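4. Running the grasp trials

Okay, so by now you've got the arm talking to the Kiani controller and the camera calibration from section 3 saved. Good! Now we get to the fun part, collecting grasp attempts to compare the two ways of picking a grasp point (the Rindeneo scorer, and the plain geometric baseline). I've run this more times than I'd like to admit, so I've put in the places where I tripped.

Before you start

1. Clamp the bin to the table and give it a good shove. If it moves, tighten the clamps and shove again. I lost a whole afternoon in August to a bin that had crept sideways a tiny bit with every grasp.

2. Move the arm slowly by hand control through its full reach and watch the cables the whole way. You want enough slack for the wrist to turn, and no loop that can snag on a bin wall.

3. Open the trial sheet in Rangate and make a new run. Please write which scorer you're using in the name. "test2_final" helps no one, and yes, that one was mine.

CAUTION: Stay out of reach of the arm whenever the drives are on. Press the stop button before you put a hand in the bin, even if you only want to nudge one thing.

Loading and running

4. Put the objects in from the list for your run. I like a real mix of shapes, and I always want something see-through in there, like the clear bottle by the left wall in my setup, next to easier stuff such as the little blue star up front. Tip them in and leave them how they land! 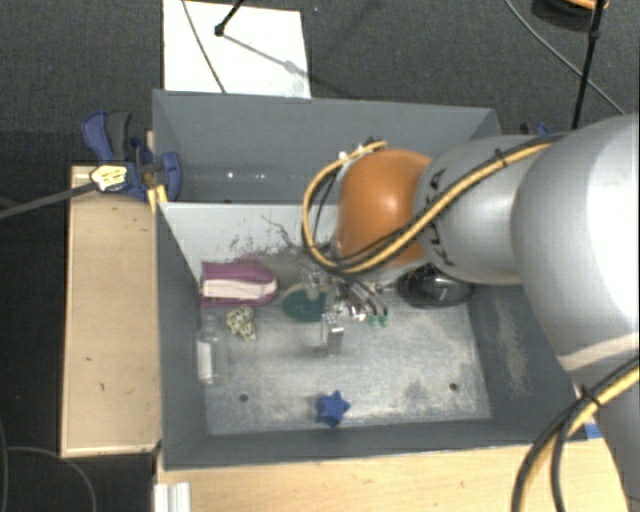 Do I have to use the same objects for both scorers?
Use the same list for both, and the same drop order too. Otherwise you'll end up measuring which bin was easier, and the comparison is worth nothing.

5. Set the speed to 18 percent for your first run. Once you've watched a few clean cycles you can go up to 90, but I wouldn't start there.

6. Press Start and let it work. A grasp counts as a success if the object is still held 4 seconds after the lift. Dropped on the way up? That's a miss, even if it looked great.

7. If the arm stops with error 443, it felt contact before it got to the grasp height. Back it off by hand, log the attempt as a collision, and carry on. Don't delete it, we need those for the results.

Note: Pushing an object against a wall and then grabbing it is fine. Araceli Beltrán and I went back and forth on this one, and we settled on scoring it as a normal success with a "wall" tag (there's a checkbox in the Fiteck logger, bottom of the attempt form).

8. When the run ends, save the log, then switch scorers and go back to step 4. Keep the camera where it is between the two runs. If you bump it, redo section 3 before you collect anything else.

Last changed 2019-09-24: error 443 added to step 7.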